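Galalith

Galalith is a hard plastic made from casein, the main protein in milk, and formaldehyde. It was widely used in the first half of the twentieth century for buttons, buckles, beads, hair combs, knitting needles and other small goods. Collectors also know it as casein plastic or French bakelite, although it is chemically unrelated to Bakelite, a phenol resin. The name comes from the Greek words for milk and stone.

Manufacture

Casein was separated from skim milk with rennet, dried, and ground to a powder. The powder was moistened, colored with dyes or pigments, and forced through a heated extruder to make rods, or pressed into sheets. At this stage the material was soft and could be marbled or layered.

The rods and sheets were then placed in a bath of formaldehyde solution to harden. Thin sheets were ready in a matter of days, while thick stock could take many months. Drying followed, and warped sheets had to be flattened under a press. 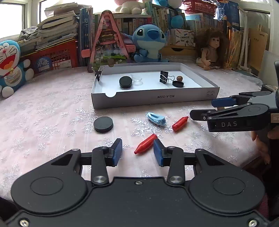

Because hardened galalith could not be molded into complex forms, most articles were cut, turned, drilled or carved from stock. Buttons were sliced from rods or stamped from sheets before hardening. The finished pieces were polished by tumbling or by dipping in a chemical bath. Surface dyeing was also common, and a worn button may show a paler core.

Use in jewelry

Galalith took dye well and came in a wider range of light colors than early phenol resins, including white, pale blue and pink. It was often made to imitate horn, tortoiseshell, ivory and jade. Costume jewelers of the 1920s and 1930s combined it with chromed metal in geometric necklaces and bracelets.

Among smaller makers, the Firetti workshop is known for carved dress clips and two-color bangles. Its Aline line consisted of necklaces with 30 flat beads on a metal chain. A surviving sample book from the button firm Wadis holds 1,444 pieces, almost all of them casein, sewn to cards by size and color. The Theodorakopoulos collection includes a group of unfinished blanks with saw marks still visible on the back.

Identification

Galalith is heavier than celluloid and feels cool at first touch. When rubbed or held under hot water it may give off a smell of burnt milk or wet wool. It does not produce the yellow stain on a cloth with metal polish that is expected of Bakelite. The hot needle test leaves a mark and is discouraged.
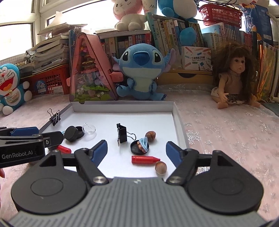 Theodorakopoulos, in a note to the collection's handlist, objects to the hot water test as well, writing that "casein drinks water, and a bead that has been under the tap too often will craze." The same note recommends rubbing the back of the piece with a dry thumb and comparing it with a known sample.

Care

Casein plastic absorbs moisture and can swell, warp or crack with repeated changes in humidity. Pieces should be wiped with a barely damp cloth and dried at once. Soaking, ultrasonic cleaners and storage near radiators should be avoided. Fine surface cracks cannot be reversed, but a thin coat of microcrystalline wax may improve the look of a dull piece.

See also: Bakelite, Celluloid, Lucite, Button collecting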